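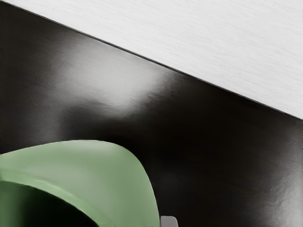
The operations manager at Drastau keeps the automation budget in a spreadsheet with three tabs: what was bought, what was refused, and what is still waiting on a quote. The third tab is the longest. Drastau washes and returns reusable cups and bowls for cafeterias, and for most of the past year she has been working out whether robot arms should take over part of the sorting at the company's Rirnbridge site.

"I was asked for one number," she said. "I came back with a list of questions, and that did not go over well in the first meeting."

The question that took longest was whether to spend on simulation before buying any hardware. She had expected to buy one arm, put it on a bench and see what it could pick up. The integrator, Hakim, suggested building the station in software first and trying different grippers there. Drastau put 300 hours of engineering time into the plan for that work. It used 149 before the first purchase decision was made.

"The hours were easier to defend than the arm," she said. "If we stopped, we had spent some salary. We would not have a machine sitting under a sheet."

Cups looked like the simple part. They are all more or less the same shape, and the bowls come in only a few sizes. The trouble was the rim. A gripper that handled a cup from the side needed clearance that the current trays do not give, and one that reached inside needed a cup standing upright. Changing the trays had not been in anyone's budget. It is now its own line, and she expects it to cost more than the grippers.

Shiny work surfaces were another item. The engineers told her that a reflective counter can confuse a camera and that they wanted to try several finishes in the simulator before ordering one. She approved it.

"A countertop is cheap until you have to take it out again," she said. "You lose a shift, you pay the installer twice, and the floor drain is in the way both times."

She is careful about what simulation can tell her. The models do not include worn trays, food residue or a cup that someone has stepped on. For that reason the plan holds back money for a trial of 200 trays on the real line, to be run before any second arm is ordered. Vasent, which would supply the arms, has agreed to a rental for the trial period, with part of the fee credited if Drastau buys.

The maintenance contract is still open. Vasent wants it signed with the order. She wants to wait until the trial is over and she knows how many finger pads the station goes through in a month. Replacement pads, spare cables and a second controller are listed separately in her spreadsheet, where the finance office can see them.

Asked what she would do differently, she said she would have brought in the night shift lead earlier. He was the one who pointed out that the proposed station blocked the route for the rinse carts. Moving it over added $2,103 for electrical work.

The next budget review is in December. She plans to ask for the trays first.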